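Search the forums Search Advanced

Filed under: TV Talk > Drama > Renewed / Cancelled

Losbridge gets a second season, loses its lead

Posted by Lorraine Faulkner, Aug 8, 2024

So Citora has renewed Losbridge, and in the same press release, one paragraph down, they let us know that Inspector Dunstan won't be in it. Nine episodes of that man staring at a canal and now he's "pursuing other opportunities." I assume the canal is staying.

brodie_mcphee wrote:
He died in the finale, Lorraine. He went off a bridge in a car.

lorraine_f wrote:
We saw a car go off a bridge. We did not see a body. I have watched television before.

gtavares wrote:
I'm for it. The sister was carrying that show from episode six on, and she did it while wearing the worst coat on television. Give her the badge and let her have a new coat.

brodie_mcphee wrote:
The sister is a dentist.

gtavares wrote:
And she still solved more crimes than he did. 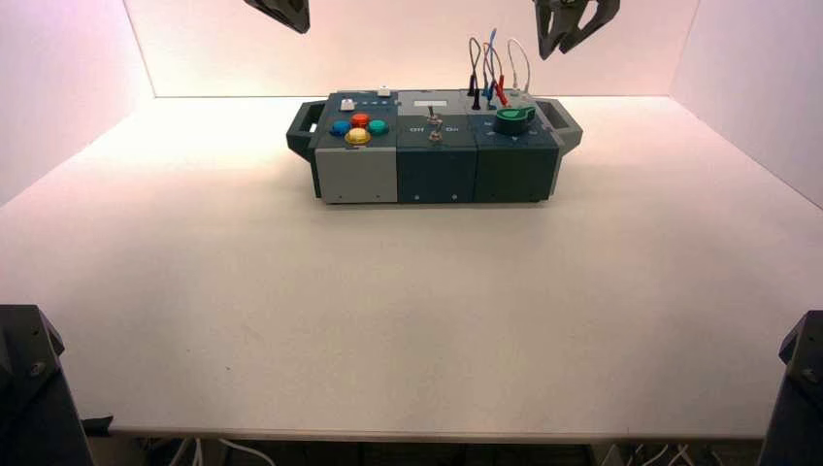 LOSBRIDGE, February. That's how the press release says the new season opens, "six months after the events on the bridge," and I'd like to register a complaint about time jumps. Every show does it now. Someone has a beard, someone is divorced, and we spend three episodes finding out why two people aren't speaking. Just show me the fight.

fedir_s wrote:
Disagree with all of you. The time jump is the only good news in there. Season one took place over nine days and felt like it.

lorraine_f wrote:
You watched it twice, Fedir.

fedir_s wrote:
I had the flu the first time.

L. Maihi wrote:
Does anyone know if it's still on Tusanow or do I need to sign up for yet another thing? I cancelled the last one and they sent me a survey.

brodie_mcphee wrote:
Still Tusanow. Same night, fewer episodes. It's six this time, so they've cut a third and I'd bet money the price goes the other way.

gtavares wrote:
Six is plenty. Episode four was a man looking for his keys.

lorraine_f wrote:
Episode four was the best one and the keys were a metaphor.

brodie_mcphee wrote:
For what?

lorraine_f wrote:
I'm rewatching it tonight, I'll get back to you.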